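10/12/2019

Second day of the gripper comparison under the Zirisura project. The Odgate controller was set up early, and the Hamaten and Kaufmann finger pads were entered in the log before work began. Tableware was the assigned category. 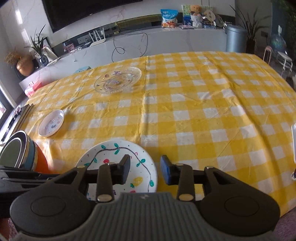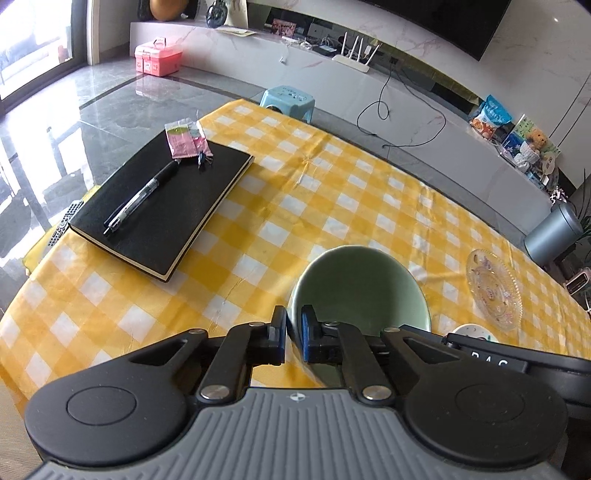

Gripper over the checked tablecloth, with dishes within reach.

Should the pads be compared on plates and bowls in one session? It is preferable to keep them apart. A plate rim calls for a low, flat approach, while a bowl is held by its wall, and combined results would be hard to read.

The plan allows 20 attempts per dish and 10 minutes for review – a tight schedule. The controller log is limited to 2000 entries and must be cleared before the next session. The September figures remain to be entered in the same table.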